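Sun 12 April -- second draft, cut for time. Slot is 40 minutes, talk should land at 30-something with questions. Bring own clicker. The one in the hall advances two slides at once.

# Why Your Meeting Has No Minutes Worth Reading

**Open cold. No bio.** Yuzhen will have introduced me already, and she will have oversold it.

Good afternoon. Hands up if you've taken minutes this year. Keep them up if you've read someone else's. (Wait. Enjoy this.) Right. So we have a whole literary genre here with plenty of authors and hardly any readers, like poetry, except that poets get wine.

I took minutes for 18 years. Housing co-op first, then Loroden, then four years at Weerakoon, where the Monday meeting had a pre-meeting and the pre-meeting had an agenda. I have filed thousands of pages. Two people have thanked me, and one of them was thanking me for moving my chair.

**[slide: the Cluvow page]**

This is a full page from the old Cluvow minutes, used with permission. I'll read the middle of it.

"Discussion was had regarding the parking. Various views were expressed. It was felt that the matter should be looked at going forward."

Pause after "going forward." They always laugh. If they don't, skip the next line and go straight to the verbs.

Who had the discussion? What were the views? Who is looking at it, and are they still looking? I went back through the file. The parking came up again in December, and various views were expressed.

**The verbs section**

Key point, say it slowly: a minute is a record of a decision, with a name on it and a date. If there was no decision, write "no decision." It's two words and people hate seeing it, so they start making decisions. Suqin Zeng did this at Pradora for one season and the meetings got shorter. She also became unpopular for a while. I think those facts are related.

Verbs to keep: agreed, declined, will send, will pay, postponed to.

Verbs to retire: noted, felt, touched on, circled back, aligned. Go easy on "aligned." Half the room has it in their job title.

Passive voice: don't lecture. Just put up "mistakes were made" and drink some water.

**The transcript people**

Someone will say they record everything now, so why bother. Fine. Tell the Jianguo story here.

Jianguo Tan sent me a transcript when I asked what had been decided on the lease. It ran longer than the lease. It included a very complete account of someone looking for the window key. The decision was in there, spread across three separate remarks by people who were disagreeing at the time. He'd been in the room and he still had to call Yiran Fang to find out what he'd agreed to.

A transcript tells you what was said. You still need a person to sit down afterward and write the four lines that matter. Do it the same day. By Thursday you'll be writing fiction, and it will flatter you.

**[let people stretch, refill water]**
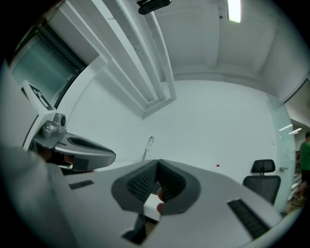
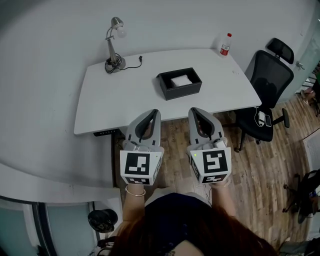 **What do you do when people ask you to change the minutes afterward?**

Fix it if it's wrong, and leave it if it's only embarrassing. Anyone who disagrees can raise it at the next meeting, where their objection goes in the minutes under their name. Most objections don't survive this.

(If there's a follow-up about legal stuff, I'm not a lawyer. Say so early. Last time I didn't, and a man walked me to my car describing his fence.)

**The format, finally**

They came for the template so don't make them wait past the half hour. Put it up, leave it up, stop talking while they copy it down.

- Who was there
- What was decided
- Who is doing what, by when
- What was put off, and until when

One page. If it goes over, the problem is upstream of the minutes. Muchen Cao asked me once where the "general discussion" heading goes. It goes home.

Mention attendance: write down who left early. It sounds petty and it is a bit petty, but the person who left before the budget item is always the one who is shocked by the budget.

Optional, only if we're ahead of schedule: the apology line. "Apologies were received from" -- nobody in that list is sorry. "Absent" does the same work in less space. I lost this fight at Weerakoon and I'm still bringing it up in other people's buildings.

**Exercise**

Pairs. I read out a made-up meeting about buying a kettle, which takes four minutes and contains one decision. They write it up. Then they swap pages with the pair behind and underline the decision.

Somebody always writes a full page. Be nice. Ask them to read out the underlined part only. Usually it says "kettle."

Leave time for the argument about whether the kettle was approved or just supported in principle. It was approved. I wrote the script and I've had to defend this before -- check the exact wording on the card before I start reading.

**Close**

No big finish. Ask them to take the last set of minutes they wrote, find one "noted," and replace it with whatever really happened. Then handouts, by the door, on the left.

Collect the pens. They're Yuzhen's.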